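Setting up your Kultberg wall heater, part 5: fitting the flame glass

I've hung a lot of these, and this is the bit I enjoy most!

1. Switch the heater off at the wall and let the glass cool.
2. Lift the front panel straight up and set it on a towel.
3. Take the four short screws out of the bag marked 401 and put them somewhere they can't roll (I lost one down a floor vent in May, ugh).
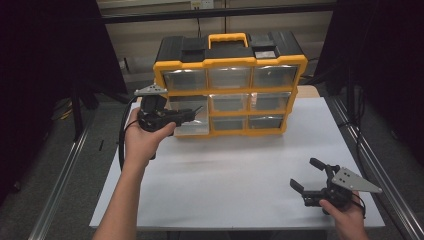
Parts organizer with clear drawers and a carrying handle.

4. Slide the glass into the bottom channel first, then tip it back and start all the screws by hand before you tighten any.

Caution: never use a power driver on the glass. Snug is plenty.

Note: if your panel rattles on high, my friend Golnar Ghasemi adds the felt strip, part 269. Mine's been quiet without it.

5. Hang the front panel again, then run the heater on low for 10 minutes.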